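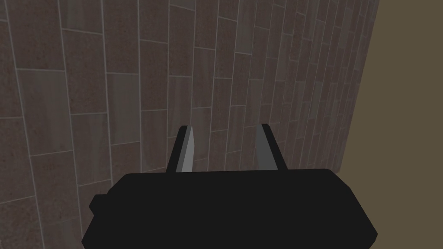
Godelieve Jacobs reckons I should start with the money, and that anybody who stands up to talk about renovating a bathroom and leaves the budget till the end is a coward. Fair enough, Godelieve! Money first.

**Notes to self, Raltgate library talk, 17 January 2018**

(Water. Glasses. Ask if they can hear me up the back.)

## The number

- My first budget, for the labour alone, was a figure I wrote on an envelope while waiting for the kettle. Hold up the envelope. Let them have a laugh.
- First real quote from Judetti came in $2,112 over it. I rang them thinking they'd made a typing mistake. Very patient woman on the phone, she walked me through it line by line and every line was something I'd forgotten existed (waterproofing! tip fees!).
- Ask for a show of hands: who's had a quote that made them sit down?

## Living without a shower

Slow down here, I always rush this bit. Seven weeks of washing at my sister's place on Chornovol Street, with my towel in a shopping bag. Tell the one about her dog and the shampoo, but the short version.

Practical stuff to get across:

- Ask the plumber which days the water's off, and get it in writing.
- Keep the old toilet going as long as you possibly can.
- Borrow a shower before you need one, so you're not ringing people in your dressing gown.

## Picking tiles 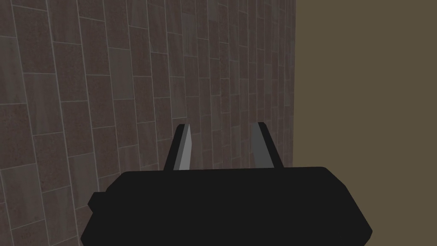
*Slide 7: brick-style tiling, plain olive-brown to the right*

I brought home 40 samples from Zostico. I'd line them up along the hallway at night and shuffle them about like a card game, and in the morning I'd hate the one I'd loved. What finally sorted me out was putting three of them in the actual bathroom and leaving them there for a fortnight, so I saw them in grey light and in lamplight and half asleep.

Mention grout colour. People leave it to the last minute, I certainly did, and you see a lot of grout in a small room. Pale grout on a mid-toned tile shows up every line, so if your walls are a bit crooked (mine!) have a think.

Order spares. I had to go back for one more box, $537 with the special delivery, and I'm still cross about it.

## If there's time

- The fan. Buy a quiet one, and hear it running before you pay.
- Towel hooks beat rails with kids in the house, I'll argue that one with anybody.
- Questions. If it's quiet, ask Godelieve about her taps.

Handouts are in the blue folder. Chairs need stacking by nine.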